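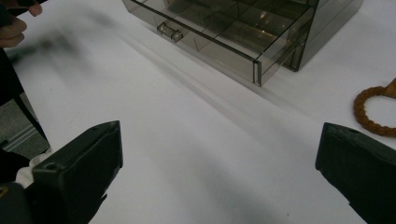 Haldane: I'd leave the dividers in. Once they come out of these smoky drawers the small stuff slides to the front every time you pull the handle, and you end up with one heap instead of several.

Stidotau
Depends what goes in it. The fixed grid is fine for earrings, studs, spare buttons, anything smaller than the cell. It is no use for a bracelet or a length of chain, which has to be folded and then catches on the next one. I would use the gridded drawer for small items only and put everything else somewhere flat.

Plumside
Thread starter here. To answer the questions from the previous page: it is the tinted acrylic type, with a pull-out drawer and small cells inside. It is going on the white table under the window. Contents so far are earrings, a few rings, collar stiffeners and a quantity of odd beads. The braided cord loop is a separate problem. It's too wide for any of the cells and I don't want to squash it.

Susuvow
Hang the cord. Braided cord takes a set if you leave it bent over a corner for months, and then the loop never sits round again. A plain hook on the inside of a wardrobe door will do.

Haldane
Hook is the right answer for the cord. On the drawer, check the runners before you load it. Most of these have no runners as such, only an acrylic edge on an acrylic edge, and any grit in there scratches both faces. Take the drawer right out, wipe the channel with a barely damp microfibre cloth, dry it, put it back. Don't use kitchen paper. It leaves hairlines, and they show more on tinted acrylic than on clear.

Stidotau
Disagree about it showing more on tinted. I have had both. On clear you see every scratch against whatever is behind it. Smoke grey hides them unless the light is coming in from the side.

Haldane
Which it will be, if the table is under a window.

Stidotau
Fair point. I'd still buy tinted over clear. Dust is the bigger nuisance day to day and grey is more forgiving of it, at least on the front panel.

Susuvow
Can I raise direct sun? Plumside, does the table get any? Beads with a dyed finish will fade in a see-through box, tinted or otherwise. The tint on the cheaper ones is there for looks and I wouldn't rely on it to protect anything. Same goes for anything glued, such as flat-back stones.

Plumside
Sun until 9 in the morning, then it moves round. The beads are mostly glass. I can put the dyed ones in the bedroom.

Susuvow
Glass will be fine then. Move the dyed ones.

Haldane
On layout, I'd work from the front of the drawer backwards. Whatever you wear weekly goes in the first row, because you will rarely pull the drawer out far enough to see the last one. Pairs share a cell. Singles that have lost their partner go in the back corner, and if the partner hasn't surfaced in a year they leave the house.

Stidotau
I sort by fastening: posts, hooks, clips. It takes longer to set up but you stop having hooks tangled in hoops. Frequency of use changes with the season and then you're rearranging the whole drawer.

Haldane
You rearrange two rows. It takes five minutes.

Stidotau
Five minutes I don't spend.

Plumside
I'll try fastening first and see if it annoys me. Is it worth lining the cells? I have some thin felt left over.

Susuvow
Yes for rings and anything metal that rattles. Cut the felt 2 mm under size each way or it will ride up at the corners. No glue. Solvent adhesives can craze acrylic and the marks don't polish out. For the beads leave the cells bare, as they are easier to tip out and you can see the colour properly.

Haldane
Agree with all of that. I would add a pad under each corner of the unit, the clear self-adhesive sort. A matte table surface can be marked by a hard plastic edge if the box gets nudged every time the drawer is opened.

Stidotau
Pads, yes. They also stop it travelling. A lightly loaded unit will come forward with the drawer if the drawer is at all stiff.

Plumside
It does do that. Pads ordered. Felt cut for the first row, 2 mm under as advised, and it lies flat. The cord is on a hook behind the door. I still haven't decided about the collar stiffeners, which are longer than the cells.

Susuvow
Flat tin.

Haldane
Or an envelope, labelled by length. A tin rattles.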